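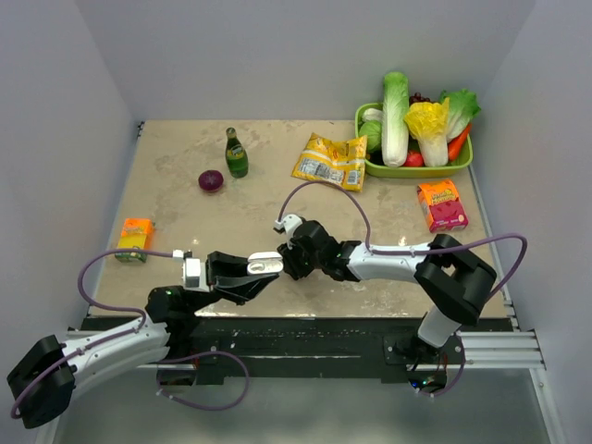
Keeping Kudo Running

On the second floor of a former shoe warehouse in Ornton, a two-armed work cell called Kudo spends its day picking up groceries and small household objects. Vellevska, the packaging automation firm that built it, uses the cell to test grippers and handling routines before they go into customer machines. It runs from 7 in the morning until the late shift goes home, and it gets 40 minutes of care a day, most of it before the first cycle.

The arms are mounted side by side at the front of a beige table, with pale gray panels on the other three sides. The panels are there for the cameras. An earlier version of the cell had an open back, and people walking past in bright jackets showed up in the recordings. Plain panels fixed that for the price of a few sheets of board.

Each arm ends in a black two-fingered gripper. The two can reach the same patch of table in the middle, and that patch is where most of the setup work goes. An arm that is slightly out at the base can be well out at the fingertips, and when both have to meet over one object the errors add up.

Homing the arms

The morning starts with the power off. The technician moves each arm by hand through its full travel and feels for rough spots in the joints. A healthy joint has the same drag all the way around. One that catches is written down by number, and the arm stays off until somebody has looked at it.

With the power on, the arms go to their home position, then bring the grippers toward each other over the center of the table. The check is done by eye first and in software second. Woltilico, the control package Vellevska wrote for its own cells, reports the offset between the two grippers and stores a correction. If the correction is bigger than the day before, the base bolts get a wrench before anyone accepts it. In the cell's first winter the crew corrected a slow drift in software for weeks, and the cause was a loose bracket.

Cables come next. Purple cable runs from the wrist of each arm back to the base, with enough loop left in it for the wrist to turn. Too little slack and the connector takes the strain. Too much and the cable drags across the table and sweeps the bottle off. The right arm has its cable clipped along the forearm, and the clips are the part that gets replaced most. They cost almost nothing and the drawer holds a few bags of them.

Fingers and table

Gripper fingers wear faster than anything else in the cell. After 2,000 grips a pair comes off for inspection, or sooner if small items have started to slip. Scratches on the flat sides are ignored. What counts is the tip, where the fingers close on things like a small white ball with very little to hold on to. A chipped tip is swapped, and both fingers are always changed together so that they wear at the same rate.

The wrist camera looks out past the fingers, so it sees the same dust and scuffs the technician does. It also sees glare. Any shiny smear on the table can throw back enough light to confuse the vision routine about where an object's edge is. The table is wiped at the start of the shift and again at noon with a barely damp cloth, then with a dry one. Spray cleaner is kept out of the cell because it gets onto the lenses.
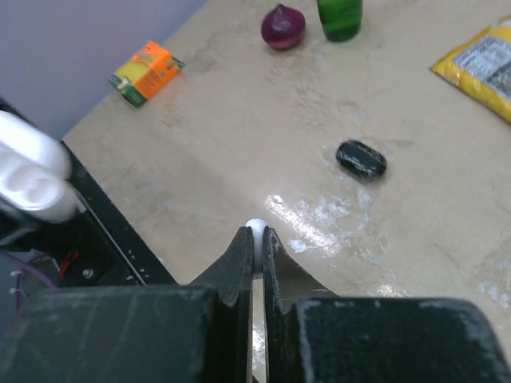 What goes on the table

The test objects look like the bottom of a shopping bag. There is a red onion, a green bottle, a yellow bag, a little orange and yellow box. They were picked for the ways they go wrong. Round things roll, bags change shape when squeezed, and glossy glass gives the camera a poor outline. A lime-green container of artificial produce stays in the cell as well, because real cabbage lasted four days under the lights and then had to be carried downstairs.

The full set is 17 items kept on a shelf by the door, and only part of it is out at any time. Items are put down by hand with no fixed pattern. A printed layout was tried and dropped after the arms began doing well on the layout and badly on everything else.

Worn items cause trouble of their own. A snack bag that has been gripped all week goes soft and behaves like a different object, so bags are replaced often. Boxes are retired when the corners give way. The hard plastic pieces seem to last forever, although hinged ones need a look now and then. A white egg-shaped container is one of the regular hard cases. It is smooth and rounded, and with the lid open there is a base and a lid to keep clear of the other arm. Grip force for it was set by hand, starting low and going up one step at a time. The setting is kept in Woltilico under the item's own name, and the general setting for small plastic parts is too strong for the hinge.
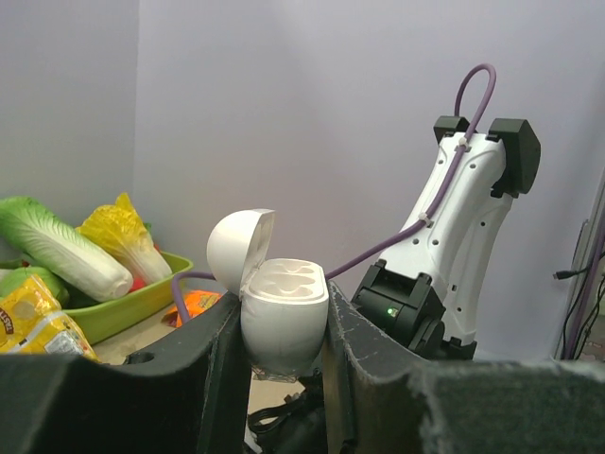 When something stops

Most stops are minor. The usual one is a lost camera signal, and the first thing to check is the plug, followed by the first bend in the cable behind it. The crew does not reseat a connector with the arm powered. The arm is parked low, the power goes off, and a hand stays under the forearm while the brakes let go.

The joint modules have indicator lights, and reading them is the first habit new staff are taught. If a light is off after startup, the fault is in power or wiring and there is no sense opening the software. If it is on and the arm still won't move, the log is the place to start.

A bad joint is changed as a complete module. Vellevska used to open them on the bench in Ornton, and some of the older staff would still prefer to, but a rebuilt module took most of an afternoon and a spare can be fitted before lunch. The old one goes in a box with a note of the joint number and what it was doing when it failed. The arm is then homed again from scratch, as if it were new, and the two grippers are brought back together over the middle of the table.

In March the cell will be shut down long enough to replace the tabletop, which has picked up scuffs and stains that no cloth will shift. The new one will be the same color. Changing it would mean redoing the camera settings, and the crew would like to spend that time on the cable clips.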